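El brazo de Kerkstead estrena pinza y pasa a los objetos ligeros

El taller compartido de Kerkstead ha puesto en marcha la segunda versión de su brazo de sobremesa, un montaje de 4 ejes que los socios llaman Gerkadum y que se construye desde abril con piezas impresas y motores de segunda mano. La novedad está en el extremo: una pinza paralela de dos dedos que sustituye a la ventosa anterior.

Según Ilango Nadar, responsable del montaje, la ventosa perdía vacío con el cartón estampado y con cualquier superficie curva. La pinza admite piezas de hasta 500 gramos y se controla desde una placa Kollberg, alimentada aparte para evitar caídas de tensión al arrancar el motor de la base. El cableado se rehízo entero - el anterior rozaba en el codo.

El programa de control, derivado de la biblioteca Panicker, mueve el brazo a 20 milímetros por segundo en la fase de aproximación. La velocidad es baja y Nadar no prevé subirla antes de revisar los topes de la muñeca.

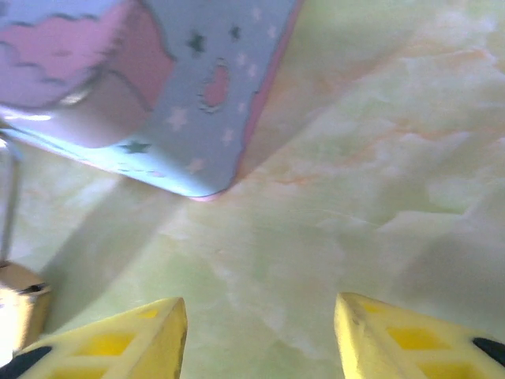
Los dedos llevan una estructura de celosía, que ahorra material y acorta la impresión. El diseño deja huecos cuadrados en la cara interior, separados por nervios finos, y la punta se estrecha en ángulo. En amarillo mate se distinguen bien del tablero veteado en verde pálido y crema, y también de la caja azul celeste con estrellas, un tono más difícil de separar del fondo. La cámara va en la muñeca, de modo que los dos dedos quedan siempre a la vista.

El siguiente paso es una serie de 30 agarres con la misma caja, girada cada vez. La sesión será el martes por la tarde, abierta a los socios del taller.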